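Galerie – Atelier de démonstration, Ustero

Apprendre une tâche à un bras en la lui montrant : c'est le travail que nous menons depuis juillet dans l'atelier. Un opérateur guide le bras à la main ou le pilote à distance, les mouvements sont enregistrés, puis on recommence avec une autre disposition des objets. La campagne Derno porte sur la manutention de cartons. Elle prévoit 200 démonstrations, réparties entre deux postes.

Les notes ci-dessous ont été rédigées par l'équipe de saisie et relues par Ardalan Najafi, responsable des enregistrements.

Guidage à la main
Le poste Grerora sert aux premières prises. L'opérateur tient le poignet du bras et l'amène jusqu'au carton. On sent tout de suite si l'approche est trop raide. En revanche, le bras de l'opérateur gêne souvent la vue, et ces prises sont rangées à part.

Pilotage à distance
Sur le poste Mudgway, l'opérateur travaille assis, avec une poignée dans chaque main. Il faut compter roughly 10 essais avant qu'un débutant ferme la pince au bon endroit. Le retard entre la main et la pince est faible, mais il se remarque dans les gestes courts.

Choix des cartons
Nous gardons les cartons usagés aussi longtemps qu'ils tiennent debout. Un bord abîmé ne se saisit pas comme un bord neuf, et le modèle doit avoir vu les deux. Le carton 27 a été retiré de la série – le fond ne tenait plus.

Durée des prises
Une prise complète dure 46 secondes en moyenne, retour en position de départ compris. Les prises interrompues sont conservées avec une étiquette, sauf si l'enregistrement est incomplet.

Approche entre deux cartons
Le passage est étroit et l'opérateur doit orienter les doigts avant de descendre. Les consignes demandent une seule correction d'angle, faite à l'arrêt.

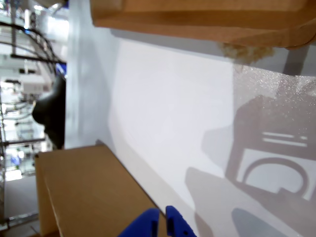
Doigts bleus de la pince près du carton du bas. Le carton du haut a le bord effiloché ; l'ombre est portée sur la surface blanche.

Relecture
Chaque série est revue en fin d'après-midi, vers 17 h. Les prises où la pince pousse le carton au lieu de le saisir sont notées séparément. Les réglages des deux postes figurent sur la page Matériel.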